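The Slow Death and Quick Revival of My Old Computer

I have owned the same desktop computer for most of my adult life, in the way that people own the same axe. The case is original. One of the side panels is original. Everything else has been swapped, upgraded, cooked, drowned (tea, milk, two sugars) or handed on to a cousin, and I still call it my computer and get a bit defensive when anyone suggests I buy a laptop like a normal person.

So when the thing stopped turning on in the middle of a grey afternoon, I did what I always do. I unplugged it, plugged it back in, swore at it, and made a cuppa. Then I put it in the boot of the car and drove the 50 kilometres to Garkstead, where there is still a shop that will look at a dead machine without trying to sell you a live one.

You might not have been to Garkstead. It has a bakery, a pub with a good verandah, a silo, and a main street wide enough to turn a semi. Hamidreza Safavi's repair shop is between the newsagent and what used to be the bank, and he has been there long enough that people bring him all sorts. While I was waiting there was a sewing machine on the counter, a karaoke unit, and a set of bathroom scales that somebody swore was reading heavy. He had already tested the scales. They were fine. He was working out how to break it to her.

I love a repair shop, I really do. I love the smell of them, that mix of warm dust and solder, and I love the little drawers with handwritten labels that stopped being accurate years ago. My grandfather had a shed like that in Skumcombe, all jam jars of screws nailed up by their lids under the shelf, and I spent a good part of my childhood being told not to touch the vice. He fixed radios mostly, and toasters when Nan made him. He never threw out a power cord in his life. When we cleared the shed after he died we found a tea chest full of them, coiled and tied with string, and my mother took one look and sat down on the step and laughed until she cried. I've still got half a dozen of those cords — no idea what they fit.

Anyway, the computer. Hamidreza had the side off it before I'd finished explaining, and he did that thing tradespeople do where they go quiet and breathe through their nose. Then he asked me when I'd last cleaned it. I said recently. He held up a wad of fluff the size of a mandarin and waited. 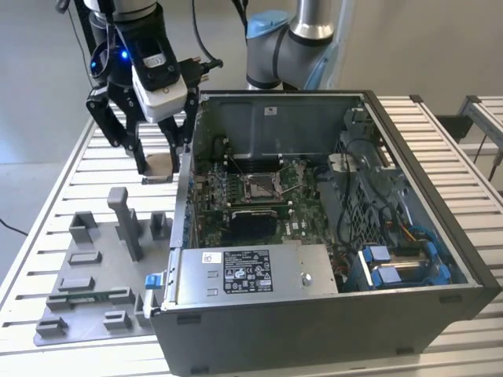
The fluff turned out to be the least of it. My power supply had gone, which he reckoned was the good news, and it had possibly taken the motherboard with it, which he was less chirpy about. The power supply was an Amato, bought secondhand, and he turned it over a few times the way a vet looks at an elderly cat. He could put a new one in that day. The board would take longer, and he'd have to ask around for one, and did I want to think about whether it was worth it?

That's the question, isn't it? I went and sat on the pub verandah and thought about it over a counter lunch. A new machine of the sort I'd want was going to cost me a good deal more than the repair, but it would be quicker, and quieter, and it would come with a warranty and no fluff. The repair was going to come to $455, assuming the board could be found. My brother, who I rang for advice and should not have, told me that was mad money for something that old and I could get a perfectly good one on special at the shops. He's bought three perfectly good ones on special at the shops. They live in a cupboard.

What I kept coming back to was how little there is in my house that I can open. The telly is a sealed slab. The phone is glued shut. I had a Bevberg kettle that died because of one tiny switch in the base, and I could see the switch, I could practically touch it, but the screws had a star-shaped head with a pin in the middle, and by the time I'd found the right bit the rest of the base had cracked. Into the bin it went, and I felt sick about it for days (over a kettle!). The computer is the last big thing I own that comes apart with an ordinary Phillips head and goes back together again afterwards, and if I'm paying a bit extra to keep it, well, people pay more than that for golf.

So I went back and told him to go ahead. He seemed pleased, although with Hamidreza it's hard to tell. He wrote my name on a bit of masking tape and stuck it on the case and put it on the shelf with the others.

It took him 4 weeks to find the board. In that time I wrote this column on a borrowed laptop with a sticky E, did the tax on paper, and found out that I read more when there's nothing humming in the corner of the spare room. I also rediscovered the local library, where the woman on the desk showed me a book on valve radios that my grandfather had borrowed, his signature still on the card in the back. I've had it out ever since. I'm going to owe them a fortune.

When he rang to say it was ready I drove straight over. He'd tidied all the cables inside and tied them back, which I hadn't asked for, and he'd taped the old power supply's cord in a neat coil on top of the case in case I had a use for it. I haven't. It's in the drawer with Grandad's.

More from the magazine
Counter lunches worth the drive
Who still sharpens scissors?
The 600-piece jigsaw that beat our whole street
Letters: your kettle stories
What to plant before December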